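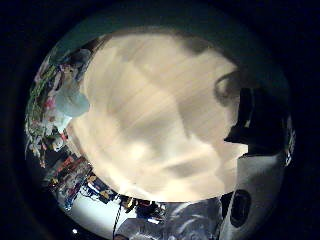
The pale table, with the packed side of the room behind it

Welcome to the September gallery! We had such a good time setting up the swap room at Clamport that it seemed a shame to keep it to ourselves. If you've not been before, it's one long room on the ground floor with plenty of light-topped tables, and people bring in small useful things they no longer need and go home with somebody else's. Pens, tins, scarves, playing cards, travel games, half a set of anything. I love it.

Setting up took most of the afternoon and went on until after the lights were on. Yvonne Wainwright and Stuart Mottram moved the tables so there's a proper gap to walk through, and Jade Mellor wrote out the new price cards (everything is still free, but she likes people to know what they're saving!). We've taken in 3,257 items since we opened, and around 400 of those came in during the last month alone, a lot of them from the Quinlan Street clear-out. Thank you, Quinlan Street, your button jars went in an hour.

What I like best is the colour. Greens, yellows, reds, a bit of pink, all crammed up together, and then the plain tabletop waiting for whatever gets put down next. Octavian Voicu wanted cloths on all the tables this year and was outvoted, and I'm glad, because small things show up so much better on a pale surface. 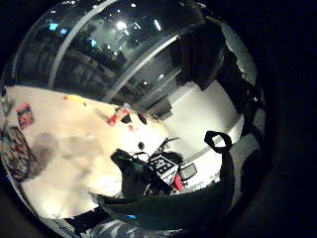
The table by the glass is my favourite spot once the evening comes on, with the ceiling lights shining back at you. It's the odds and ends table, so it never looks the same twice. A little red and white box, some patterned cloth or a bag in dark red and green, something yellow, something red, and you're off wondering who'd want what. Mahfuz Ekanayake found a spare part for his Plaminer lamp there last spring and still brings it up at every opportunity.

If you're dropping things off, the side door is open from 4 and there's room to park a pram or a trolley just inside. Small and clean is what we're after. Please keep bringing tins with lids, we can't get enough of them, and anything for sewing goes straight to Yvonne.

More pictures once the winter swap gets going!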